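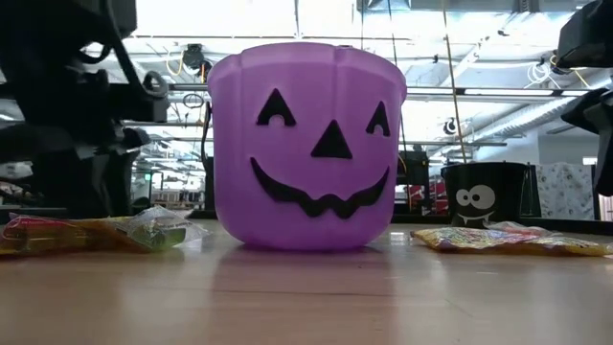 Robot teaching by demonstration

Robot teaching by demonstration, also called programming by demonstration or learning from demonstration, is a way of giving a robot a task by having a person perform it through the robot. The person moves the arm by hand or from a distance, the movements are recorded, and the record is either played back as it stands or used to train a control program. It is common in research on household and packing tasks, where the objects are soft, shiny or oddly shaped and hard to describe in code.

Methods

In hand guiding, also called kinesthetic teaching, the motors are set to offer little resistance and the operator takes hold of the arm and leads it through the motion. The method needs no extra equipment. Its main drawback is that the operator's hands and body can block the cameras, and guiding two arms at once is difficult for one person.

In remote control, or teleoperation, the operator stands clear of the work and drives the arm with a separate device. A common layout uses a leader arm, which the operator moves, and a follower arm, which copies it. Two such pairs allow one person to teach two-armed tasks. Other setups use a handheld controller, a joystick or a glove. Small delays between leader and follower make fine work slower, and most systems give the operator little or no sense of touch.

Recording

Each performance of a task is called an episode or demonstration. A record usually holds the joint positions of the arms, the opening of the grippers and video from one or more cameras, all marked with the time. Some cameras are fixed near the table and others are mounted on the wrists of the arms. Between episodes the objects are put back, often in new positions, so that the trained program does not depend on a single layout.

Choice of tasks

Tabletop tasks are usually built from cheap store goods. Seasonal items such as plastic pumpkin buckets and bags of candy are well suited to container tasks: the bucket has a wide opening and a handle, and candy wrappers bend, slide and reflect light. A typical instruction is to put a bag in the bucket, or to move a bucket by its handle.

The Tuller set

The Tuller set is a collection of 1490 teleoperated episodes prepared by Perihan Gezer and Gergely Kocsis at the Darkberg workshop and released on 5/20/20. It covers 25 tasks, most of them involving bags, tubs and buckets. Operators practiced for 30 minutes on each task before recording. Episodes in which an object fell off the table were kept and labeled as failed. A revision in July corrected time marks in 10 episodes.

Limits

A program trained this way tends to copy the habits of its operators, including pauses and needless regrasps. So-yul Song and Kane Whitelaw, who worked with the Tuller set, found that mixing fast and slow operators led to hesitation near the point of grasp. Collecting episodes also takes a great deal of labor.

See also

Teleoperation
Imitation learning
Teach pendant
Arkier controller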